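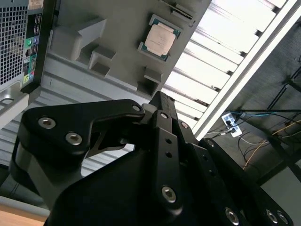
Black plates and silver hex-socket screws, seen close up.

October, 7:40 am

Finish trial, cold-room door hardware. Back on the Aklow sealant question. I still don't believe the numbers Grela sent over with the sample cans. Their sheet says a single coat holds up through the full salt cabinet cycle with no edge creep. Every single-coat product I have tested in this shop has crept at the edges. Maybe this one is different. I'd want to see it on our own coupons before I repeat the claim to anyone.

Set up as of this morning: coupon set 2905, mild steel, degreased and scuffed, one coat Aklow by brush. Set 1808 is the old two-coat system, left over from the spring run and stored in the dry cupboard. I know that comparing a fresh set to an old set is poor practice. It is what we have until the next steel delivery.

Scribed all of them down to metal with the carbide point. The scribe on 1808 came out deeper at the start of each line. Not redoing it, but remember this when someone reads the creep widths off and gets excited.

11:15 am

Cabinet temperature wandered again. It settled after I reseated the lid gasket, or it settled on its own, can't tell which. Khaemba swear this model holds steady once warmed up. I have the chart from the last run pinned over the bench and it does no such thing. Log the lid openings this time, please, whoever is in.

Also: the Grela sheet gives film thickness as an average with no spread. An average of what? If they measured the middle of flat panels, fine, but our parts are mostly edges and holes, and paint pulls thin there. I took 3 readings per coupon near the edge and the gauge gave me a different answer depending on how hard I leaned on it. Zeroed it twice. Would like the other gauge back from Cukerthorpe before I trust either one.

3:30 pm

Pulled one 2905 coupon early to look. Some staining in the scribe, nothing lifting under a fingernail. Looks decent – which at this stage means very little, the old system looked decent on day one too. Put it back, marked the corner so it doesn't get counted with the undisturbed ones.

Tape pull still to do on the dry controls. Use the new roll, the old one has been sitting by the window and barely sticks to itself.

To ask Grela: cure time before exposure, humidity during cure, who scribed their panels and with what. If they come back with the same brochure again I'm going to stay with two coats and live with the extra day.

Cabinet refilled, lid closed 4:05.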